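Rarora Cut Flower Vase Life Records
Data card, updated October 2025

Summary

Rarora is a set of plain-text tables on how long cut flowers last in a vase at room temperature. It holds 113 stem records, most of them tulips, with a smaller group of ranunculus. The records were kept by Leif Bisgaard and typed up by Velimir Atanasov.

Files

stems.csv – one row per stem
water.csv – one row per water change
varieties.csv – names and spelling variants
notes.txt – free text, not cleaned 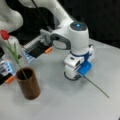 The tables join on stem_id. Stem numbers are never reused, so there are gaps where a stem was dropped before the first reading. Empty cells mean the value was not written down. A zero means zero.

Columns in stems.csv

stem_id: whole number
variety: as printed on the bunch label
cut_length_cm: measured after trimming
day_open: first day the petals part at the tip
day_drop: first day a petal falls or comes away at a light touch
neck_bend: 0, 1 or 2, judged by eye

Day 0 is the day the stem went into water. The growers' picking date is not known for any stem, and time in cold storage before sale is not known either.

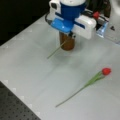
Tulips keep growing after they are cut, so cut_length_cm should not be read as the length at the end. A second measurement was taken for 40 stems and is in notes.txt. It may move to its own column in a later version.

Water and handling

Tap water, changed every 2 days. No flower food was used. Stems were trimmed straight across with a knife at the start and not trimmed again. Bunches of 12 were split up before they went into water, and leaves below the water line were removed.

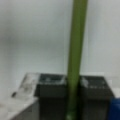 Olive-green pole against a pale wall.

Known problems

The variety Joker is spelled three ways in the source labels. Use varieties.csv to merge them. The neck_bend scores come from one person and drift upward in the later rows – treat a difference of one point with care. Room temperature was read in the morning only, so warm afternoons do not show up.

Stems bought under the Indov label have no variety name. They are marked "unknown" and should be left out of any comparison between varieties. 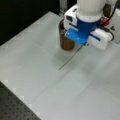 Subramaniam: I would not use day_drop for the parrot types. The petals dry in place and hang on well past the point where anyone would keep them on a table. Could you add a column for the first day of browning?

A column called day_brown is planned for November. It will be filled only for new stems, and the older rows will stay empty.

Use

Free to copy and change. Please keep the stem numbers as they are, and send corrections with the stem_id and the column name.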